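# Tips from the Towel Project: Building a Gripper at Home

I've been putting off writing this page for so long that my notes now run to three different notebooks and the back of an electric bill, so please forgive me if it wanders a bit. Several people at the Cemelham shared workshop have asked what I've learned from building hand-held grippers at home for folding practice, and I'd much sooner write it down once than keep repeating it over the noise of the band saw (which is how at least one person went home with the wrong size screws).

The build is called Iva. I work on the fiddly parts at the workshop and do nearly all my trying-out in the living room, because that's where the big table is and because I like to sit down between rounds!

**Finger pads first, everything else later.** If you only take one thing from this page, let it be this. I spent most of last July fussing over the linkage when the real trouble was the pads. Bare plastic fingers slide right off a towel. A soft pad on the inner face of each finger makes an enormous difference, and you can cut them from almost any grippy sheet you have lying around. Wipe the finger down before you glue, press the pad on firmly, and leave it clamped overnight. I use clothespins. Mark the back of each pad with a pencil so you know which finger it came off when you peel it for replacement.

**Check that the pads meet flat.** Close the fingers slowly on a strip of paper and give it a tug. Then move the paper up to the tips and tug again. If it holds at the bottom and slips at the tips, your arms are splayed a little, and you'll want to loosen the lower screws, squeeze everything square, and tighten up again. Go back and forth between the two sides a quarter turn at a time, the way you would with a car wheel.

**Pick a forgiving towel.** Fleece is wonderful for beginners. It bunches up into nice fat folds that you can get hold of from nearly any direction, and it doesn't fray when you pinch the same corner all afternoon. Thin dish towels come later, and I'd save anything silky until you're feeling very patient indeed. Leave the towel in a messy heap to start with - a neatly smoothed towel is much harder to pick up, as there's no ridge for the fingers to go around.

**Cover the table, but think about the cover.** My quilted tablecloth with the stars on it is soft underneath, so if I come down a bit hard the fingers don't take a knock. I keep a clear plastic sheet over the cloth so that the fingers pick up the towel and leave the tablecloth alone. Before I had the sheet I pinched both together more times than I'd like to admit, and once brought a mug along too.

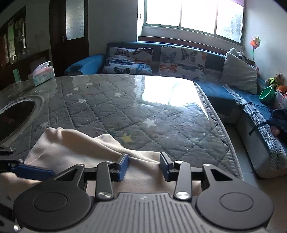 Remigiusz Laskowska wrote in to say that plastic sheeting gave him nothing but grief, because his towel skated away each time the fingers closed, and that he got on far better with a rubber shelf liner tucked under one edge of the towel. I think that's a very good idea for thin cloths, and I've since tried it with a dish towel and been pleased. With fleece I still like the plain sheet. The weight of the towel seems to be enough to keep it put, provided you come straight down and don't push sideways.

**Mind the window.** Plastic throws back a lot of daylight, and if you're judging the gap between the fingers by eye, a bright patch right behind them makes it hard going. Shift your chair or wait for a cloud. Some of you will have proper blinds, and I envy you.

**Keep the screws where you can reach them.** On the first Iva I hid the arm screws behind the side brackets because I thought it looked tidier, and then had to take half the thing apart to snug up one joint. Now they face me. After a long session I go over them with a driver, just finger and thumb, no leaning on it. If one keeps working loose, a tiny dab of the removable kind of threadlocker will settle it, but keep it well away from plastic parts, as some plastics crack when it gets on them.

**Write things down as you go.** I do 14 pinches and then stop to make a note, even when I'm on a roll. The notes don't need to be fancy. Mine say things like "left pad lifting" or "better after lunch."

**Smudges.** A damp cloth with a drop of dish soap does for the plastic sheet. For the pads I use plain water and let them air-dry standing up. Fleece sheds more than you'd believe, and a fuzzy pad loses its grip little by little, so go over them with a piece of sticky tape whenever you take a break.

I still owe you the part about spring strength, and I'll add it once I've settled on a spring. The stiffer pair I tried made my hand ache before the kettle had boiled.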